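Plirus Load Board for Small Carriers

Plirus is a freight exchange and planning program for road transport companies with 3 to 80 trucks. It is made by Skadimum, and it works in the browser, on the office computer or on the phone of the driver. There is no installation and no separate server to buy.

Many small carriers drive back empty after a delivery, and this costs fuel and hours. With Plirus you enter where the truck becomes free and at what time, and the program shows you the loads on the way home. You see the price per load, the weight, the type of trailer and the loading window before you make contact with the shipper.

What is included

Search for loads by region, trailer type and loading time
Offers sent to the phone, with quiet hours for the night
Digital consignment note with signature on the screen
Storage of delivery papers for each order
Export of invoices to the accounting program 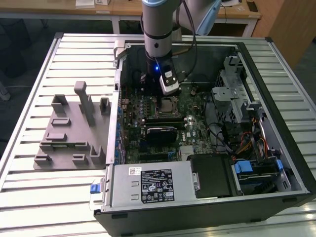
Offers and contact with shippers

Each shipper in Plirus is checked before the first load is published. We ask for the company registration, the tax number and a telephone number which we call ourselves. Carriers are checked in the same manner, and we also ask for the insurance certificate of the goods. When a certificate expires, the account can still read the offers but cannot accept them until the new one is uploaded.

Almost 700 carriers use the load board at present. One of them is Thammasiri, a family company for refrigerated transport, which tested the temperature report with us before we opened it for all customers in May.

For trailers with a temperature recorder, the report is attached to the delivery papers automatically. The receiver gets one link with the consignment note, the signature and the temperature curve together.
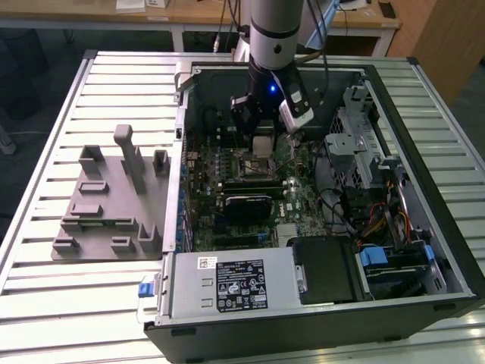
The link stays open for 100 days. After this time the papers remain in your own archive, and you can send a new link whenever the customer asks for it.

Connection with Emara

If you already plan your routes with Emara, you can connect both programs from the settings page. Accepted loads appear in Emara as new stops, and changes in the loading time are transferred in both directions. Please note that driver rest times are calculated in Emara only. Plirus shows them but does not change them.

Subscription

The subscription is paid monthly per truck, and office users are free of charge. You can add or remove trucks until the last day of the month. There is no commission on the loads.

For a trial account, write to our sales office with the number of your trucks and the countries where you drive.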